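Kultness (podcast)

Kultness is a celebrity interview podcast hosted by the actress Hazel Ridgeway and her old friend Tyra Hedlund, who used to write for television and still sounds like it. I've been editing this page for a long time and I listen to the show while I cook, so please forgive me if it reads a little warmer than the rest of the wiki. Every episode is a conversation with one famous or semi-famous guest about home life: kids, money, in-laws, bad haircuts, who does the dishes. New episodes go up at six in the morning, and a run starts every September.

Contents
Background
Format
Hosts
Regular segments
The bedtime episode
Household talk
Theme music
Reception
Episode guide notes

Background

Ridgeway and Hedlund met on the set of Drendano, the hospital soap where Ridgeway played the night nurse and Hedlund was the most junior person in the writers' room. They have told the story of their first meeting several times and it changes a bit with each telling (in one version there's a spilled soup, in another it's coffee, and I've given up trying to settle it on the talk page). After the soap ended they kept up a weekly phone call, and the podcast grew out of that.

The name comes from a typo. Ridgeway meant to text "coolness" and sent something else, Hedlund replied with just the one word, and it stuck. People keep changing the first paragraph to say it's a pun on "cult." It might work as one, but both hosts have said on the show that they only noticed later!

The first season was recorded in Hedlund's spare bedroom with blankets hung over the closet doors, and you can hear the radiator in almost all of it. From the second season on, the show has been made at a small studio called Brendine, where Živko Leka is the producer and, more and more, the third voice on the mic.

Format

A normal episode lasts 45 minutes. The first part is just the two hosts catching up, which newer listeners tend to skip and older ones like me would never dream of skipping. Then the guest comes in, usually already laughing at something we didn't get to hear, and they talk until Leka plays the little bell.

Guests don't get the questions ahead of time. They do get a phone call from Leka the evening before, in which he asks what they'd like left alone, and that list is respected. Ridgeway has mentioned this call a few times when other shows have been in trouble for ambushing people. You can usually tell when a topic has been fenced off, because Hedlund gets very interested in pets.

There is a longer version for paying subscribers. I've only summarized the free ones here, and anyone who pays for the long cut is welcome to fill in the gaps.

Hosts

Hazel Ridgeway does most of the talking. She has three children and is careful to use nicknames for them on the show (Biscuit, the Judge, and the Small One), so please stop adding their real names to this article. I do check.

Tyra Hedlund has no children and a great many opinions about them, most of them generous. She is the better interviewer, I think, mainly due to her patience. There's a moment in the Arben Tomić episode where he says he doesn't talk to his brother and she simply waits, and he goes on and tells the whole thing. It's the best radio they've ever made.

Regular segments

Small Confession. The guest admits to one thing they do at home that they'd be embarrassed for a neighbor to find out. Answers have ranged from eating dinner in the car to faking a phone call to get out of a playdate.

Whose Turn Is It. The hosts read out a listener's domestic argument and rule on it. The rulings aren't binding, though at least one couple wrote back to say they'd framed theirs.

The Kneževič Question. Named for the retired talk show host's habit, on Drendano's fictional TV-within-the-TV, of asking every guest what they had for breakfast. It's a deep cut for fans of the soap and means nothing to anybody else, and I love it.

Ask Živko. Added in season three. Leka gives terrible advice very calmly.

The bedtime episode

The one that got into the papers. The guest was the singer Ankica Trajkovski, and she said in passing that her twins didn't have a bedtime and never had. They went to sleep when they were sleepy, sometimes on the rug, and she carried them up. Ridgeway said she'd tried that for a week and nearly lost her mind.

It was a friendly chat, maybe two minutes long. The clip went around without the part where Trajkovski explains that she works nights and wants to see her kids when she gets home, and for a while you couldn't open your phone without reading somebody's feelings about it. Trajkovski came back on the show later in the season and was funny about the whole business. She'd been stopped in a pharmacy, she said, by a woman who wanted to tell her about melatonin.

I've kept this section short on purpose. It was once longer than the rest of the page put together, and most of it was people arguing about their own children.

Household talk

If the show has a true subject it's probably chores. Hardly a guest gets out without saying who cleans what. Arben Tomić irons to calm down before a premiere. Trajkovski hates vacuum noise and sweeps by hand, even the stairs, and Hedlund got a good ten minutes out of asking her about corners. Ridgeway pays her kids for jobs and has been talked into several raises by the Judge. 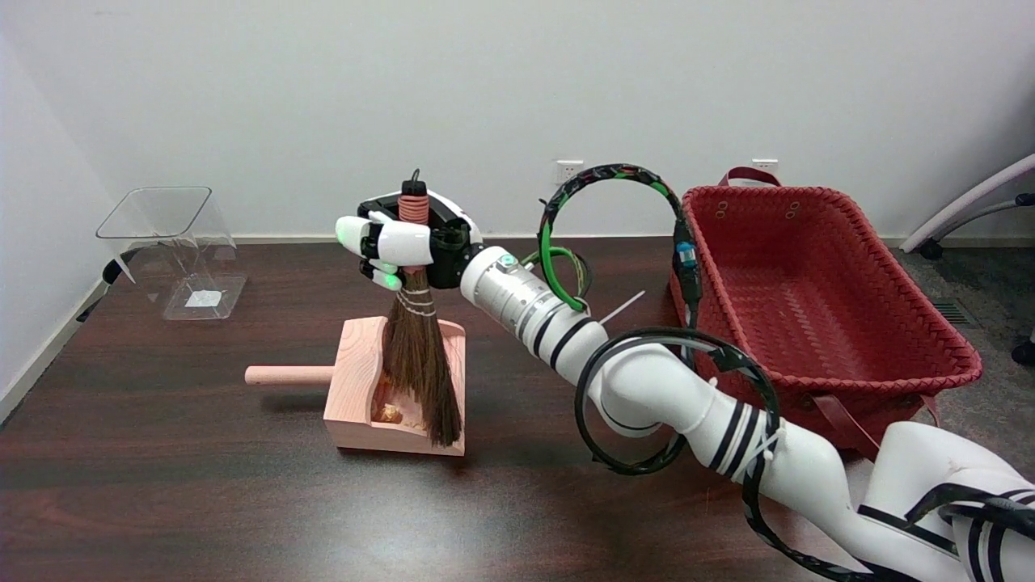
Theme music

The theme is a short piece for upright piano and handclaps, and the claps are the hosts themselves, slightly out of time. It was replaced with a slicker version at the start of season four. Listeners complained so much that the old one was back by the third episode, and Leka now plays the slick one as a threat.

Reception

Mostly kind. Reviewers like how relaxed it is and grumble that it's too relaxed, often in the same review. The show has passed 80 episodes, and some 60 of them have a proper summary in our guide, thanks to a handful of very stubborn people.

Episode guide notes

Numbering follows the free feed, so the holiday special counts as a regular episode and the live show doesn't. Please put guest names in the title field and keep spoilers for Small Confession under the fold. The season two summaries still need work, especially the early ones, and I'm stuck on the name of the dog in the Tomić episode. It sounds like "Pamphlet" to me. If you have a better pair of headphones, have a listen and leave a note on the talk page.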